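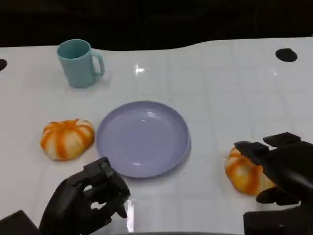 Two-handed pick-and-place: success rate drops when the second object is partly hidden by the hand. Is this an observation problem or a data problem?

Asked 8 Sep 2021 in Imitation learning / Manipulation
Tags: behavior-cloning, bimanual, occlusion, head-camera

I am trying to reproduce a result from a workshop paper on the Grollia method (behavior cloning with action chunks, one policy for both arms, a single head camera). The task is simple on paper. A plate is in the middle of the table, with a toy pumpkin on each side of it. The left hand has to put the left pumpkin on the plate, the right hand has to put the right one on the plate, and a mug stands behind as a distractor that must not be touched.

Setup:

Two arms with multi-finger hands, joint position control
One RGB camera at the head, fixed, no wrist cameras
Demonstrations by teleoperation, all by the same operator
Policy input: image, joint positions of both arms and hands
Policy output: a chunk of joint targets, overlapping chunks averaged with exponential weights

The left side works well. The right side works until the hand comes between the camera and the pumpkin. From there the policy does one of two things. Either it closes the fingers too early and pushes the pumpkin away from the plate, or it stops above the pumpkin and hovers until the episode times out. In the last evaluation, 11 of 22 trials failed on the right side. The left side failed in 2 of them.

What I have tried so far:

1. Training longer. Validation loss goes down, success rate does not change.
2. Random crops and color jitter. Slightly worse.
3. Swapping the order, so that the right hand goes first. The right side still fails at the same point in the reach.
4. Masking the mug out of the image. No effect I can measure.

The paper reports no difference between left and right, and it used a head camera too. Its camera position is not given. Is there a standard way to tell whether the policy lacks information (the pumpkin is hidden) or whether the demonstrations are poor in that region? I would prefer not to collect a new dataset before I know which one it is.

Comment: Is the tabletop glossy? We had reflections near the grasp area that moved the predicted target.

Comment (asker): Yes, glossy. There is a bright spot behind the plate, in the same place in every episode as far as I can tell, so I assumed the network would learn to ignore it.

Comment: What is the chunk length?

Comment (asker): Same as in the paper. I have not swept it.

3 answers

Answer 1 (accepted)

You can separate the two without new demonstrations. The test below is the one we used on the Hartono bench, where we had the same asymmetry with a different pair of hands.

Step one, open-loop replay. Take a recorded demonstration, put the pumpkins back in the recorded start position as exactly as you can, and play the joint targets with no policy in the loop. If replay fails on the right side too, stop there. You have a calibration or tracking error and nothing about the network matters. Teleoperators correct for a biased arm without noticing, and the recorded targets then contain that correction only for the object position they saw.

Step two, freeze the observation. Run the policy in the normal way until the hand is just about to cover the pumpkin. From that point, feed it the last clear image and keep updating only the joint positions. Compare success with the normal run.

Frozen image better than live image: the live image is misleading the policy. It sees a partly covered object and has too few training frames that look like it.
Frozen image same as live: the image is hardly used in the last part of the reach. Look at the demonstrations.
Frozen image worse: the policy does use what remains visible, and the fault is probably in the precision of the grasp itself.

Step three, plot the spread of the demonstrated actions at the same reach distance, left and right separately. Align the episodes on the distance from fingertip to object, do not align on time. If the right side shows two clusters (for instance the operator sometimes comes in from above and sometimes with the thumb low and the fingers over the top), a policy trained with a plain L1 or L2 loss will land somewhere between them. An average of two valid grasps is often an invalid grasp, and closing too early is a common symptom.

The hovering is a separate matter. It usually means that the demonstrations contain pauses before closure. The operator waits for a better view or checks a second monitor, and the pause is recorded as a valid action. With position targets the policy learns "stay where you are" in exactly the state where the pause happened, and after that nothing in the observation changes to move it on. Count the frames with joint velocity below a small threshold in the last part of the reach and compare the two hands. In our data the right hand had 3 times as many as the left, and trimming those frames removed nearly all of the hovering. It did nothing for the early closures.

About the distractor: masking it at test time alone puts the policy off its training distribution, so "no effect" does not say much. Either mask it in training as well or leave it.

If step two points to the image, the cheap remedy is history. Give the policy one extra image from before the reach began, as a fixed reference. We found this more useful than stacking the last few frames, in which the object is covered in all of them. Be careful with full history, as behavior cloning tends to copy the previous action when it is given the chance.

- Yesenia Manríquez

Comment (asker): Replay succeeds on both sides. The frozen image is clearly better on the right and the same on the left. The velocity count also shows a difference, but smaller than yours. I am adding the reference image now.

Comment (Yesenia Manríquez): Then do both, but in separate runs. If you trim pauses and add the reference image in one step you will not know which of them helped. Also keep the start positions from the failed evaluation and reuse them. Resampled starts at this number of trials can hide or produce a difference of the size you are looking for.

Comment (asker): The reference image removes most of the early closures. Hovering unchanged, as you predicted. Trimming is next. Accepting this.

Answer 2

I would question the comparison before changing the model. The paper reports one number per side, with no start positions and no count of retries. If a second attempt at a grasp was allowed within an episode, the left/right difference could disappear in their table and be plain in yours. Check whether your time limit is the same. With a longer limit a hovering policy sometimes drifts and gets the grasp by luck, and it is then scored as a success.

You should also check the camera pose. A small sideways shift of the head camera changes which hand does the covering. On our Donora setup the camera was mounted a little off center and the worse side changed when we moved it to the other side of the midline. We did not retrain between the two runs, so the drop included a general viewpoint penalty and I would not quote it as a result. It did show that the asymmetry followed the camera and not the arm.

As for the bright spot: a fixed reflection is fine until a hand or forearm blocks the lamp. Then it changes, and the change is correlated with the arm position. Polarizing film or a matte sheet is a quick check, but you need matching training images for it to mean anything.

Comment: The retry point is a good one. I asked for the evaluation protocol in September and was told retries were permitted within the time limit.

Answer 3

Just add a wrist camera. We run Plillard with wrist cams and never had this problem.

Comment: The question says head camera only, and that it is a reproduction.

Comment: Fine, but it would still fix it.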